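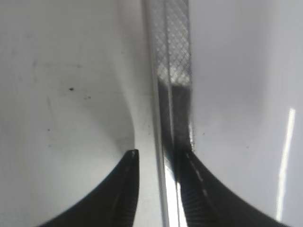

Flalis 2 wrist-view policy kit: review

Flalis is a training and inference kit for two-finger arms, sold by Uysal as a software licence with a calibration board and a set of recorded starter demonstrations. Its selling point is a method the documentation calls grasp-conditioned replay. The policy does not learn one trajectory per object. It learns a short contact phase from the wrist camera, a longer transport phase from the fixed camera, and a switch between them that is triggered by the appearance of the held object between the fingers. This review covers version 2, run at our Stekcombe bench during May on tabletop stationery and small hand tools.

Installation took most of a morning. The camera calibration is well documented and the fixed view converged first time. The wrist view did not, and the error message gave only a residual with no indication of which pose was at fault. Removing poses one by one is slow work. A per-pose residual table would have settled it in minutes, and the earlier release had one.

We collected 300 demonstrations by teleoperation, of which 39 were discarded for dropped frames or operator error. Training on the remainder used default settings throughout. We changed nothing except the crop on the wrist image, which by default removes too much of the fingertips.

The test layout is plain: a whiteboard laid flat on a white table, with the letters A, B and C written on it in marker as target positions. The instruction names an object and a letter. Pale objects on a pale surface are a poor case for most visual policies, and we chose the layout for that reason. The fixed camera looks along the board at a steep angle, so a placement error in depth costs fewer pixels than the same error sideways. Flalis makes no correction for this unless the board corners are entered by hand.

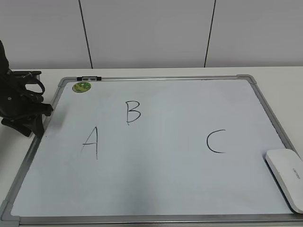 Fleveo objected, on reading a draft, that three marked positions are too few to separate a policy that understands the letter from one that has memorised three end points, and asked for a run with the letters rubbed out and rewritten elsewhere. The objection is fair. We did the run. Placement followed the letters when they were moved a short distance and drifted back towards the trained positions when they were moved further. The manual describes the transport phase as "fully language-grounded". On this evidence that is too strong.

The contact phase is the better half of the product. Over 164 scored trials the commonest fault was a late switch: the fingers had closed on the object and the policy remained in the contact phase, making small corrections that served no purpose. Thin tools seen edge-on were the worst for this. A file gives the wrist camera a narrow strip to work with, and glints from the metal shift the confidence value from one moment to the next. Raising the switch smoothing window helped, at the cost of a visible pause before each lift.

Broad, flat-faced objects were handled with far less hesitation. The held face fills much of the wrist view, and the confidence trace is steady enough that the smoothing can be turned off altogether.

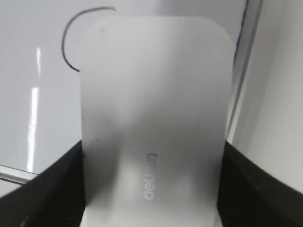
Can the switch be keyed to finger current instead of the picture? It can -- there is a setting for it, undocumented, in the runtime file -- and on our arm it removed most of the late switches. It also brought in early ones on soft objects, so I would not make it the default. A mixed trigger would be the sensible next step for Uysal to take.

One result I had not expected concerns printed marks. With the wrist images blurred in software until lettering was unreadable, the switch still fired at much the same point. It seems to depend on the outline of the object against the fingers, and print contributes little. Anyone planning to sort items by label should budget for a separate classifier. 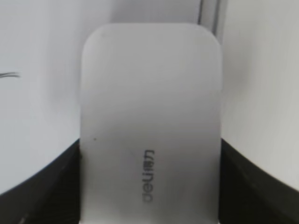

Wrist view, object held between the fingers, "deli 得力" mark legible.

Logging is good. Each trial is stored with both camera streams, the phase variable and the confidence trace on a common clock, and the viewer scrubs through them without lag. Export to plain files works. The licence is per arm, and moving it to another controller means writing to support.

Recommended for groups who want a sound contact phase and are prepared to supply their own transport policy. As a complete system it needs another release.

Reviewed August 22, 2026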